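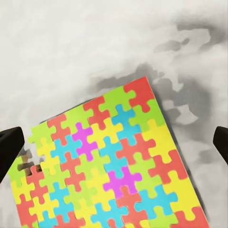 Figure 11. Simulated view from above the puzzle station. The two gripper fingers are spread wide, with one position in the puzzle open.

Section 6. Preparing the Puzzle Station for a Visitor Demonstration

Revision 2023-04-04. Applies to Calla cell controllers running the Joly simulation package at the Skurgate hall.

6.1 Purpose

This section describes how the Calla cell is set up, shown and closed down when visitors are present. It applies to open days, school visits and demonstrations given by appointment. It does not replace Section 3 (Safe Operation), which remains in force at all times.

The demonstration has two parts. The task is first shown in the Joly simulator on the hall display. It is then carried out by the arm on the demonstration table. Visitors should be told clearly which part they are watching.

6.2 Staff and access

One trained operator and one host are required. The operator remains at the control desk for the whole of the demonstration and does not answer questions while the arm is moving. The host speaks to the visitors and controls entry to the viewing area.

No more than 19 visitors may stand in the viewing area at one time. Larger groups must be divided before they enter the hall.

CAUTION: The floor line marks the limit of the viewing area. If any person crosses the line while the arm is powered, the operator must press the stop button at once.

6.3 Setting up the simulator

1. Switch on the control desk and wait for the Calla status page to show READY.

2. Open Joly and select the Visitor profile. Do not use the Development profile, which allows unrestricted speed.

3. Load scene 406 from the scene list. The puzzle loads at an angle to the view. Do not straighten it; the program finds the angle for itself during the first step of the task.

4. Select the overhead view and compare the hall display with Figure 11. The left and right fingers should both be in view, pointing inward, and the open position should be toward the left side of the puzzle.

5. Confirm that the colors are clear on the hall display. The pieces are plain red, green, yellow, cyan and magenta, with no printed picture. If red and magenta are hard to tell apart, reduce the brightness of the display.

6. Run the task once with the doors closed.

Note: Gray patches on the surface are part of the background pattern of the scene. They do not indicate a display fault and should not be reported as one.

Note: Slightly soft edges between pieces are normal at the Visitor profile setting. If the outlines of the knobs and sockets cannot be made out, close Joly, restart it and repeat steps 2 to 4.

6.4 Setting up the table

1. Check that the stop button at the desk and the stop button at the host position both work. Record the check in the cell log.

2. Wipe the table and the finger pads with a dry cloth. Do not use spray cleaner on the pads.

3. Place the demonstration puzzle inside the corner marks and put the loose piece in the feed tray with its colored side up.

4. Set the speed limit to 60 millimeters per second. This limit applies to all demonstrations and may not be raised at the request of a visitor.

5. Move the arm to its rest position and leave the power off until the host has given the safety talk.

6.5 Giving the demonstration

1. The host gives the safety talk printed on the Flamgate card. The talk must be read in full to each group, including groups that have visited before.

2. The operator runs the task in the simulator. The host may pause it at the overhead view to explain how the fingers are placed in relation to the puzzle.

3. The host asks the visitors to stand behind the floor line and gives the operator a spoken signal.

4. The operator turns on the arm power and starts the table task.

5. If the piece does not seat, the operator stops the arm, returns it to the rest position and runs the task one more time. After a second failure the table part is ended and the host goes on to questions.

WARNING: Do not reach in to correct a piece by hand while the arm is powered, even if the arm is still.

Visitors may take photographs. Flash must be turned off during the table task, as it can disturb the overhead camera.

6.6 Children and school groups

School groups must be accompanied by their own staff. Children may handle the spare puzzle pieces kept at the host position. They may not handle pieces from the feed tray. Spare pieces are counted and wiped after each group.

6.7 Closing down

1. Return the arm to rest and turn off the arm power.

2. Close scene 406 without saving. If the scene is saved by mistake, restore it from the Visitor folder before the next demonstration.

3. Enter the number of runs, and any failed runs, in the cell log.

4. Return the Flamgate card to its holder at the host position.

Logs from the March demonstrations used the earlier form and do not need to be copied to the new one. For fault codes shown on the Calla status page, see Section 9.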